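Keeping Cushions and Towels Fresh

Mesh cushions trap more dust than they show. Vacuum both sides with the brush head, then open the zipper and check the label before washing anything.

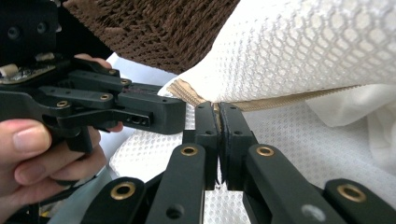

White mesh cushion with tan zipper trim.

Close the zipper before the cover goes in the machine – an open one snags. Air dry it flat.

For towels, use half the usual detergent and skip fabric softener. Shake each one out before hanging. Fold on a hard, flat surface and smooth toward the edges. 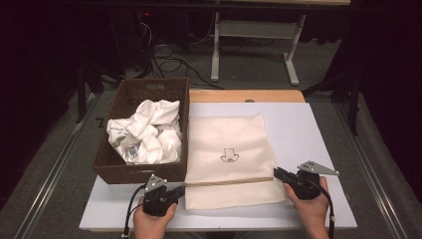
Storing Linens

Leave the closet door open for 15 minutes after putting laundry away.

Filed under: Laundry & Linens

Related tips
Getting Wax Out of a Tablecloth
2 Ways to Fold a Fitted Sheet
Cleaning a Lint Trap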